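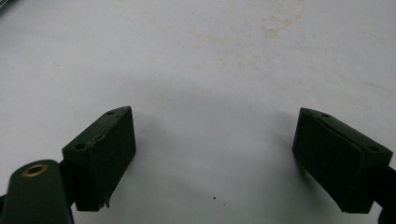 How to test if a machine can do one of your chores

People often ask me when a robot will wipe the kitchen table or sort the screws in the workshop. I think the question is too big. It is better to take one chore, cut it in small steps, and test every step with the same kind of hand that a machine would have. This you can do yourself in one afternoon, and you do not need a robot for it.

I wrote this guide for the repair café in Niltden, where we had a long discussion in February about buying an arm for the sorting bench. Shazia Swati, who keeps the bench, read it and corrected some of my mistakes.

What you need

A two-finger gripper that you hold in your own hand and close with a trigger or a lever. If you cannot borrow one, long kitchen tongs with flat ends will do for a first try.
A table with a plain top, light in colour if possible.
The real objects of the chore, also the ugly ones. Do not buy new ones for the test.
Paper, a pencil and a kitchen timer.

Step 1. Write down the chore as it is

Do the chore one time with your own hands, slowly, and write each movement on its own line. "Clear the table" is not a movement. "Lift the cup by the handle" is one. When I did this for clearing up after breakfast I came to 13 lines, and I had expected five or six.

Write also the things you do without thinking. I push the crumbs together with the side of my hand. I turn the plate a little so that the knife does not slide. I hold the cloth by the dry corner.

Step 2. Check the fingers

Look at the ends of the gripper before you start. Most of the grip comes from the pads, and the pads get old. If an edge is lifting, a thin object such as a sheet of paper can go under the pad instead of between the pads, and you will blame the chore for it. Press the edge down and see if it stays. If it does not stay, put a new pad or note on your paper that you worked with a worn one.

Close the fingers on nothing and see if they meet flat. Then close them on a piece of card and pull gently. The card should not come out.

Step 3. Do the chore again with the gripper

Put your other hand in your pocket. This is the most important rule of the test and also the most difficult to respect. Shazia makes people hold a mug of tea in it.

Go through your list line by line. For each line, try until you succeed or until you have failed five times. Write one of these words:

Easy: it worked at the first try.
Slow: it worked, but you needed more tries or much more time.
No: it did not work.

Do not help by moving the object to a better place first, unless you write this as an extra line. A machine would have to do that too.

Step 4. Change something and repeat

A chore that works one time does not tell you much. Turn the objects another way. Put two of them against each other. Close the curtain. Let another person lay the things on the table, because you will always lay them in the way that is good for you.

Karlijn De Smet did this step at the sorting bench of the Visser workshop in Beltden. With the screws spread out, she had "easy" on nearly all lines. With the screws in a heap, as they come out of the old tins, it became "slow" and then "no". The fingers were too thick to go between them.

Step 5. Read your list

Look first at the lines with "no". Sometimes a small change in the room takes the problem away: a tray with a higher border, a thicker handle, a hook instead of a drawer. We now pour the screws on a wide tray and shake it, and this helps people as well.

Then look at the "slow" lines and think how often they come back. If a bench sorts 1000 pieces in a week, two extra seconds on each piece is 2000 seconds, a little more than half an hour. For a machine that works at night this may be no problem. For one that stands in your kitchen when you want to cook, it is.

What we found for some common chores

Putting cups and boxes on a shelf: mostly easy. I would trust a machine with this if the shelf is always the same.

Wiping a table: moving the cloth is easy. Old stains are harder. You must see which mark is dirt and which mark is in the table top for ever, and you must press more on one and leave the other. I was surprised how much I feel with my fingertips when I do this.

Folding towels: slow. Finding the second corner takes most of the time.

Picking a flat coin or washer from a smooth table: no, in most tries. Slide it to the border of the table and take it there, and it becomes slow.

Opening a bag with a knot: no.

Remember that during the test the gripper had your eyes and your brain. If a step is "easy" for you, it means only that the hand is good enough. The rest has to come from cameras and software, and this test says nothing about them.

If you want to compare lists, bring yours to the café in Niltden or leave it at the desk in Jalport. Please write on top which gripper you used and whether the pads were new.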